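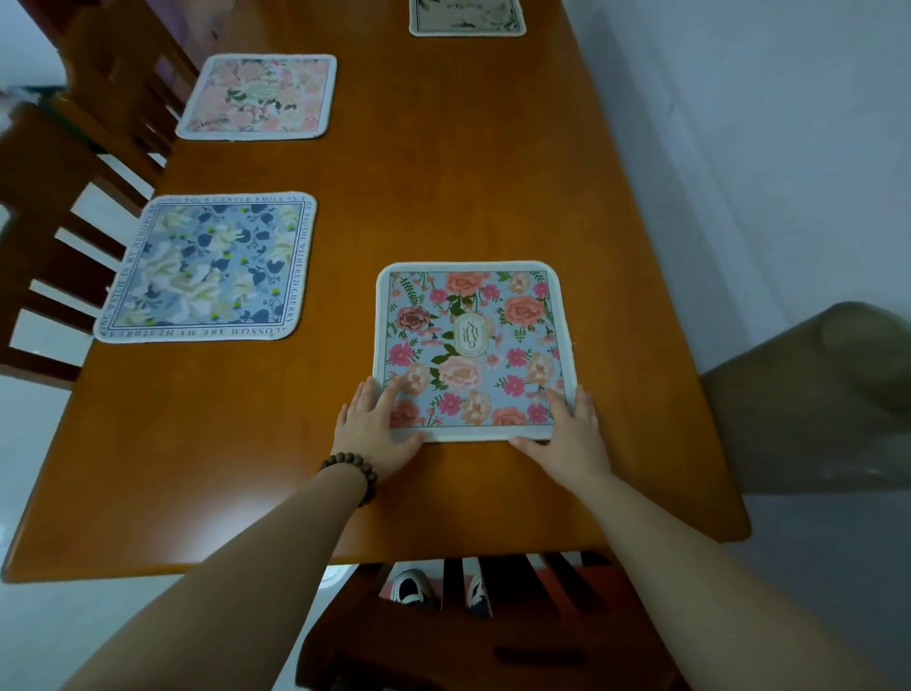
Issue 5

Tiststead, October 23, 2019

LUDEX ADDS SQUARE PLACEMATS TO CUMA TABLE RANGE

Ludex has extended its Cuma table range with a series of square placemats in floral prints. All have rounded corners and a white border, and each print has its own ground colour. The pale blue mat carries pink and coral peonies with green leaves and ferns around a small oval label. A second blue design sets cream and white lily-like blossoms inside navy capital lettering on all four sides. Soft pink roses and a cream ground with muted green leaves are also shown.

The mats are sold singly or in packs of 2, and designs may be mixed within a pack. At a long table they can be laid square to the edge or turned at an angle. They should be pressed flat by hand after unpacking and stored unfolded.

The first delivery of 1,366 mats goes to the Tiststead shop, with almost 320 held back for repeat orders. Trade orders are handled by Tse, the distributor for the range, until the end of October.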